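Wuro serving cell - monthly inspection, Grīnberga site
Sheet 5 of 6. Period: March
Inspector: Jovita Cortés. Cell keeper: Ojārs Petrauskas
Arm hours at start of inspection: 1143

Status codes: OK / ADJ (adjusted on the spot) / DEF (defect, see comment) / NA

1. Before entering the cell

1.1 Arm parked, program stopped, speed limit set to manual. OK
1.2 Emergency stop on the pendant. OK
1.3 Emergency stop on the base frame. ADJ
Comment: button latched but was slow to release. Collar cleaned and refitted. Tested four times afterwards, released cleanly each time.
1.4 Floor dry and free of food debris. OK
1.5 Warning label legible. DEF
Comment: lower half worn through by the cleaning cloth. Replacement requested from Curkow.

2. Mounting and joints

2.1 Base bolts, paint marks aligned. OK
2.2 Joint caps seated, no gap at the seal. OK
2.3 Casing free of cracks and chips. OK
Comment: hairline scratch on the upper link is the one recorded by Ott Avotiņš at 834 hours. No change in length.
2.4 Backlash at wrist, arm held at half reach. OK
2.5 Noise or heat after ten minutes' running. OK

3. Cables

3.1 Ribbed conduit, full length, no splits. OK
3.2 Conduit clamps tight. ADJ
Comment: second clamp from the base took nearly a full turn. Check again next month.
3.3 Gripper cable and connector at the wrist. OK
3.4 Gripper cable clear of dishes at lowest working height. DEF
Comment: slack loop hangs below the wrist and reaches over the table edge. No contact recorded in the test run, but clearance over the left-hand dish is less than the sheet allows. Shorten the loop by one clip and repeat 3.4 before the next public session. Action: E. Ogbonna.

4. Gripper and scoop

4.1 Finger joints move freely, no food residue in the pivots. ADJ
Comment: residue in one pivot. Brushed out, wiped, left to dry. Do not spray cleaner directly on the fingers.
4.2 Fingertip wear within limit. OK
4.3 Scoop held without twist at full grip force. OK
4.4 Grip lost on power cut. NA
Comment: done every second month with the Wuster tester.

5. Table layout and working test

5.1 Table position against floor marks. OK
5.2 Patterned dishes within reach and side by side. OK
5.3 Blue bowl, cups and packets placed away from the dishes. OK
5.4 Approach to dish, slow speed, scoop fitted. OK
Comment: stopped at approach height for the clearance check, see 3.4.
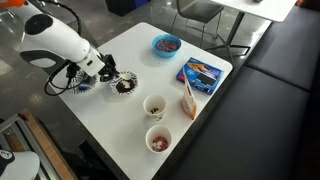 Item 5.4. Scoop over the dish; note cable loop below the wrist.

5.5 Full cycle at working speed, scoop to cup. NA
Comment: held back until 3.4 is closed.
5.6 Chairs outside the swept area. OK
Comment: the floor line next to the second table is fading. B. Marchetti to re-tape.

6. Closing

6.1 Arm parked, scoop removed and washed. OK
6.2 Open food covered or thrown away. OK
6.3 Open defects entered in the cell log. OK - two entries, 1.5 and 3.4
6.4 Cell released for use: manual slow speed only

Signed off 16:40, J. Cortés
Copy to O. Petrauskas, E. Ogbonna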